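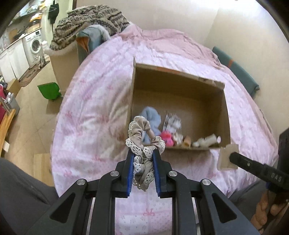
Category: Hand Grippers > Spare Parts > Finger Pads

Trumetti Replacement Pad Set, Blue, for Two-Finger Hand Grippers

The Trumetti pad set replaces the rubber facings on the inner side of both fingers. Each set has two pads, two adhesive strips and a cleaning wipe. It fits the Cosia hand gripper and other parallel grippers that take a 42 mm pad. Part number 1830.

Change the pads as a pair. A new pad against an old one closes off center, and thin items will twist when you squeeze. Open the jaws fully and peel the old pad from the tip toward the linkage. Rub off the leftover glue with the wipe and let the metal dry. Press the new pad on, starting at the tip, and close the jaws on a folded cloth. Leave it overnight. A pad put on Sunday evening is ready Monday. 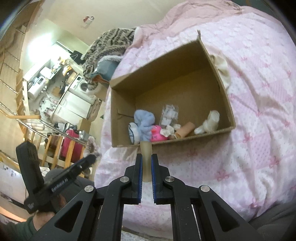
Pad wear shows up first on soft and slippery items. A worn pad will still hold a carton or a bottle cap, so test with something that gives. A tube-like rubbery piece pinched upright between the two blue strips, with the wider end up, is a good check. Grip it at the middle and lift it clear of the box. Tilt the gripper to each side. If the piece slides or turns, look at the ridges. When they are flat at the tips, fit a new set. After that, try a plush item and a crinkly plastic packet from the same box.

Check the pivot screws while you have the tool on the bench. They should be snug, with no side play in the arms. Don't oil the joints near the jaws, as oil creeps onto the rubber. Wash dusty pads with water and a little dish soap. Alcohol hardens them.

Pads are sold singly as a set or in the Emance workshop pack, which holds 151 sets. Weight of the workshop pack is 355 ounces. Sydorenko pads are the same length but thicker, and the jaw stop has to be reset if you use them.

Comments (3)

padlock_ed: Old glue took me longer than the rest of the job. Warm it with a hair dryer first.

Kestrel9: Do these fit the older Cosia with the narrow fingers?

rt_bench: Kestrel9, yes, but trim the bottom edge a little. Mine rubbed on the linkage until I did.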